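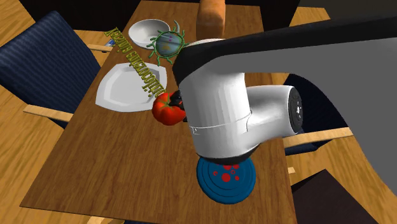
Image credit: Remo Marras / Canddale

I've had the Testa food mill in my kitchen since June, and I've been putting off this review because I kept changing my mind about it. I'm on my third opinion now and I think this one will stick.

Some background. My old food mill was my aunt's, a tin thing with a wobbly crank, and it finally gave up in the middle of a batch of applesauce when the spring shot off behind the stove (it's still back there). I make a lot of sauce. I make soup for the freezer, I make the kind of mashed potatoes you can only get from a mill or a ricer, and I don't like peeling anything. So a mill gets used at my house, a couple of times a week in the fall and a lot more than that when the garden goes crazy.

The Testa is made by Diderard, who I mostly knew for baking pans. It comes with 4 discs, a stainless bowl that holds a bit more than my old one did, and three fold-out feet that grip the rim of whatever pot you set it on. I paid full price at the kitchen store over in Kerkalden, in case you're wondering whether anybody sent me one. They did not!

First opinion: I hated it. The booklet shows the disc going in with the bumps facing up and I had mine facing down, so I stood there cranking away and the potatoes just went around and around like they were on a ride. That was my fault, but I do think a little arrow stamped on the disc would have saved me a very cross evening. Once I flipped it over it worked fine and I felt silly.

Second opinion: I loved it, and told everyone. My friend Thérèse Chisholm bought one on my say-so and so did her sister. The crank has a nice big knob that doesn't pinch your palm, and the blade sits tight against the disc all the way around, so you don't get that ring of mush building up at the edges. If you've used a cheap mill you know that ring. You scrape it down with a spatula every thirty seconds and it comes right back. With the Testa I scrape maybe once a bowl.

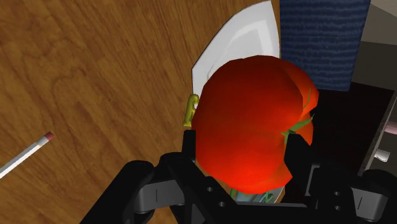 The discs are where most of the money went, I think, so let me go through how I use them. The finest one is for berries and for anything going to a baby, and it does catch raspberry seeds, though you have to be patient and go backward every few turns. The second is my soup disc. I tried it with roasted peppers, the big glossy red ones with the deep lobes, and it was the best thing I did with the mill all summer: roast them until the skins go black in spots, pull the stem and shake out what seeds you can, then crank them through while they're still warm. The skins stay up top in a little papery wad and what comes out underneath is so smooth you'd swear it had been through a blender, only without all the foam. Salt, a splash of vinegar, and it goes on eggs, fish, toast, whatever. The third disc is for tomato sauce and the coarse one is potatoes and nothing else.

A word on tomatoes, as half of you wrote to ask. Yes, it handles them raw, but I wouldn't. The ribbed, lumpy kinds have a lot of tough core and the blade rides up over it and skips. Quarter them, simmer until they slump, then mill. I did the last big picking in two rounds that way and my arm was tired but not ruined.

Now the third opinion, where I've landed. It's a good mill with two problems.

One is the feet. They're coated in something rubbery and on my widest stockpot only two of them really hold, with the third one sort of resting there and hoping. Halfway through a batch the whole thing gave a lurch and I had soup down the front of the stove. On a medium pot or a mixing bowl it's rock solid. So measure your pots, or do what I do now and mill into a bowl and pour it over afterward – one more thing to wash, but less swearing.

The other is cleaning. The box says dishwasher safe and technically it is, but the spring came out with a few orange freckles after the first month. I scrubbed them off with baking soda and I've washed it by hand ever since. Do it right away. If you let potato starch dry in those holes you'll be poking at them with a toothpick, and I don't wish that on anybody.

I wrote to Diderard about the spring and got a reply from an Ilaria Amato in customer service, who was very pleasant and mailed me a new one without my having to send back the old. No freckles on that one so far, but then it's never seen the dishwasher. Full marks for the service, half marks for the spring.

Is it worth it over a cheap one? If you make mashed potatoes at Thanksgiving and that's it, no, get the cheap one and keep it in the basement. If you can or freeze in any quantity, yes, I'd buy it again, and I'd buy it again just for that tight blade. Julián Arrieta over on the canning board swears by the bigger model with the clamp, but I don't have a counter edge that would take a clamp, so I can't tell you a thing about that one.

I'm giving it 4 out of five. I took the last one off for the feet.

Updated Dec 19, 2018: several people asked about storage. The handle doesn't fold, so it needs a deep shelf or a hook. Mine hangs by the bowl handle inside the pantry door with the discs in a bread bag next to it. And Thérèse says hers has made it through the dishwasher every week with no rust at all, so maybe it's our water.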